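Subject: Re: [figures] Basing the Drotow legionaries
From: Edmund Jakubowski
Date: June 7, 2020

> Has anybody on the list built the Drotow set yet? I have the
> cavalry from December and liked it, but the shields on the
> foot look thick in the catalog. Worth it for a Dacian Wars
> display?

Yes, get them! I've finished 60 so far and the shields are fine once the paint is on. The faces are the real treat – five different head sculpts, and one old centurion with a broken nose who has become my favorite piece in the whole collection.

I do my undercoat in gray, then a thin brown wash from Pilel, then the red tunics. Mail gets plain steel with a second wash over it. Don't skip the second one, it makes the rings pop.
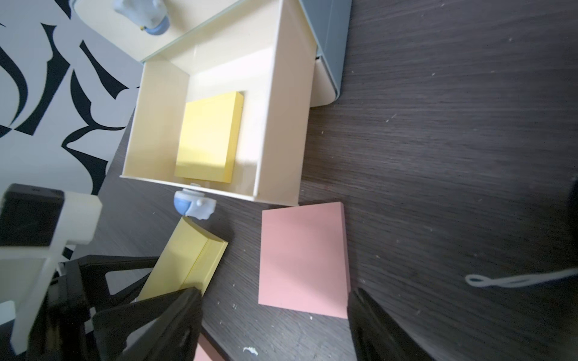 For the Dacians I'd mix in the Głowacki warriors. They stand a hair taller than Drotow, but on a thicker base (Drotow) and a thin one (Głowacki) they match up nicely. The falx blades are soft, so warm them in hot water before you straighten them.

My plan is 129 Romans against 97 Dacians, 226 in all, and I have nearly run out of shelf. Clokero still had the archers last time I checked. What scale is your cavalry display going on?

Edmund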